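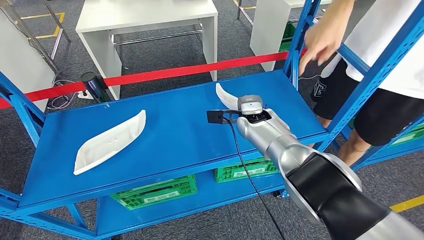

Back rooms and borrowed shelves

If you have ever tried to find a spare table leg at Atthorpe Hall on a Wednesday evening, you will be glad to hear that the big storage sort-out is finally under way! Modupe Bako has been through the whole back corridor with a notebook and a great deal of patience, and she now has 25 groups signed up for a labeled spot of their own - including the quilters, who have been keeping their batting under the stage for longer than anyone cares to remember. 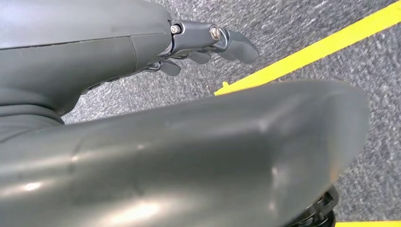
Reaching out over the floor.

Spots are $2 a month, payable at the front desk, and the money goes toward new hooks and a decent stepladder. Please put your group's name on everything, even the things you think everybody knows are yours (Ebere Haruna is still looking for the owner of 70 teacups, all very nice ones, and would love her cupboard back). Anything without a name by the end of June will go on the swap table in the lobby.

We do still need a few people to help carry the folding chairs up from the basement, all 200 of them, so if you have a free morning and a good back, do let Modupe know. Coffee and Ema's lemon bars provided!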